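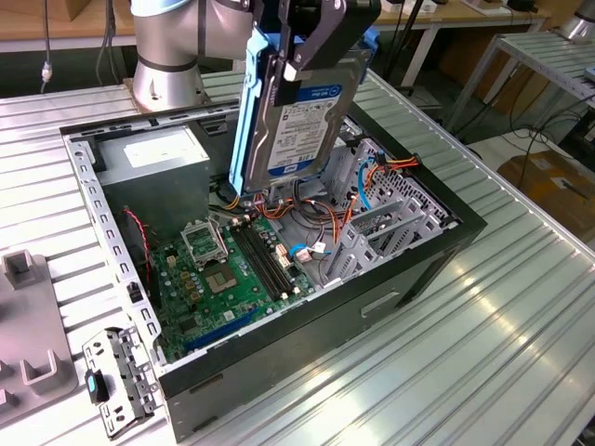

*The teardown cell at Drollow, with a drive bearing a WD-style logo held above the open case.*

I have come to believe that the most important tool in robotics is a rag. I held this opinion quietly for a long time, the way people hold opinions about the moon landing, but I've now spent most of a year looking after a cell that takes desktop computers to pieces, and I'm ready to go public.

The cell is simple enough on paper. One arm, one two-finger gripper, a slatted aluminum table, and a supply of old office machines that come to us by the pallet from Matheson, who would like the hard drives out and accounted for before anything else happens to them. The arm reaches in, takes the drive by its caddy, lifts it clear of the cables and puts it in a bin. A teenager with a can of soda in the other hand could do it. The teenager would also want to be paid, and would eventually leave for college, and so we have the arm.

What the brochure doesn't cover is how much of the job is housekeeping. When we started, we had a lovely theory about grasping. Jaanus Mets had drawn it on a whiteboard and put a box around it. Then the drives began to slip, one in a morning, then three, and we spent the better part of November treating this as an intellectual problem. We adjusted the approach angle. We adjusted the grip force. We had a meeting, with pastries, on whether the model of the caddy was wrong by a hair.

The fingertips were dirty. Old computers are full of a fine gray felt that I would rather not think about too closely, and it had polished itself onto the pads until they had the grip of a buttered spoon. Ojārs Ramanauskas wiped them with alcohol while the rest of us were still on the pastries, and the slipping stopped. He has been unbearable since.

I bring this up because I keep reading that the future of machines like ours lies in cleverness. Smarter planning, better vision, a gripper that feels its way around like a raccoon in a creek. Fine. I'd like all of that, and I'll take two of the raccoon. But I'd put money on the next 18 faults in our logbook being the same old crowd: a loose fastener, a smeared lens, a cable that has worked its way to where the wrist wants to be.

Take the cables, which I do personally. Inside any desktop case there's a nest of orange, yellow and black wire lying across the board toward the drives, and then somebody's SATA cable making a big cheerful loop right where you'd want to come up with a drive. A person moves it aside without noticing. The arm has no such instinct. It will lift with great dignity and bring the entire nest along with it. Our answer, after a good deal of sophisticated thought, was to have a human unplug the drive and push the wires down first. I wrote that into the procedure as "cable conditioning" so it would sound like something.

Or take the table. People love those slotted profiles, and so do I, because you can bolt anything to them anywhere. You can also bolt it there slightly crooked, tighten it with full confidence, and then spend an afternoon blaming the software. We now check the robot base and every fixture with a wrench at the start of the shift, before the air of optimism sets in. The profiles shine like a new dime under the lights too, and the camera has firm and mistaken views about what that glare might be. A change in the lamp angle did more for us than the new exposure routine, and the routine took Jaanus a week. We don't mention this at lunch.

The Jindham people, who built the gripper, sent a maintenance schedule that runs to 22 lines. I've followed it to the letter and I'd call it a fair document written by somebody who has never met dust. It has you inspect the fingers every 465 cycles. In a clean room, I'm sure that's generous. In our shop we wipe at every break and look properly at the end of the day, with a flashlight, on our knees if it comes to that. The little screws at the fingers get a paint mark across the head, so that one glance tells you if anything has turned. Paint pens cost next to nothing and have saved us more hours than the analytics dashboard, which I have asked to have taken off the wall.

Somebody will object that this kind of care doesn't scale. I've heard it from the Indus sales rep, twice, both times with a slide. If you have a hall full of cells, you can't have an Ojārs at each with a bottle of alcohol and a superior expression. Maybe so. But if a machine needs wiping, it needs wiping in a hall of any size, and the hall that leaves it out of the budget will pay for it under some grander heading, probably "reliability engineering," with lanyards.

My request to anyone buying one of these things is modest. When you total up the arm and the gripper and the license and the training days, leave room for half an hour, morning and evening, of a person with decent eyes and a low opinion of machinery. Put the rags on the purchase order. Ours are blue, from the hardware store, and we're nearly out again.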